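Notas para la charla: «Una pensión frente a la estación»
Érica Evangelista - duración prevista: 30 minutos, más preguntas

Diapositiva 1. Saludo y presentación
Buenas tardes y gracias por venir. Voy a hablar de la pensión Araújo, el edificio de la esquina que muchos conocéis como los almacenes Kundden. Fue pensión bastante antes de ser almacén, y de esos años trata la charla.
Dar las gracias a Randi Wikström, que leyó los libros de cuentas conmigo y corrigió varias fechas.

Diapositiva 2. Por qué en esa esquina
El ferrocarril llegó a Trelport y la estación se construyó fuera del casco. Los viajeros que perdían el enlace tenían que caminar hasta la plaza, muchas veces de noche. En pocos años abrieron casas de huéspedes a lo largo de la calle de la estación. La Araújo no fue la primera, pero sí la única que se levantó de nueva planta.
Señalar en el plano la vía, el muelle de mercancías y la esquina. Esperar a que la gente se sitúe.
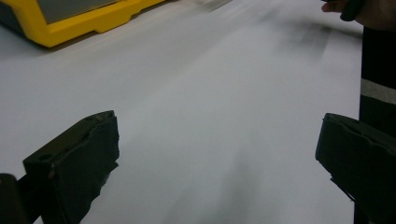 Diapositiva 3. El edificio
Planta baja de piedra, dos pisos de ladrillo y cubierta a dos aguas. 16 habitaciones, casi todas interiores. Las que daban a la calle costaban más, aunque tenían el ruido de los trenes.
El comedor estaba abajo, a la izquierda de la entrada. Lo sabemos por un inventario que menciona mesas, bancos y una estufa. No aparece ningún plano firmado - si alguien pregunta por el arquitecto, decir que no se conoce.

Diapositiva 4. Quién dormía allí
Leer despacio la página del registro. Viajantes de comercio, ferroviarios de paso, alguna familia que esperaba barco. También huéspedes fijos, que pagaban por mes y comían aparte.
El libro conservado llega hasta el asiento 910. Faltan hojas al principio y no hay que dar ese número como total de huéspedes.
Un apellido se repite mucho: Starnitz. Creemos que era un representante de maquinaria agrícola que pasaba cada marzo.
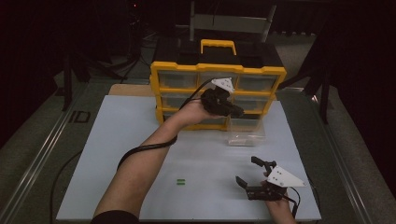 El registro anota también la procedencia, y ahí se ve el cambio. En las primeras páginas casi todos vienen de pueblos de la línea. Más adelante aparecen ciudades lejanas, cuando ya había tren nocturno. Randi piensa que la tarifa reducida tuvo que ver; yo lo dejaría como hipótesis.

Diapositiva 5. El cierre
La familia vendió cuando se trasladó la estación. Los almacenes Kundden tiraron los tabiques del primer piso y taparon la puerta del comedor. El dintel sigue en su sitio, debajo del revoco, y en el lado norte todavía se distinguen letras pintadas: «...sión Ara».
Si vamos mal de tiempo, saltar la anécdota del reloj.

Diapositiva 6. Qué queda por hacer
Buscar la licencia de obras en el archivo provincial. Copiar el segundo libro de cuentas, que está en manos de la familia. Pedir fotografías: interesan sobre todo las de la fachada y las del patio, aunque salgan personas delante.
Dejar en pantalla la dirección de contacto durante las preguntas. Las fotos se devuelven a sus dueños una vez escaneadas.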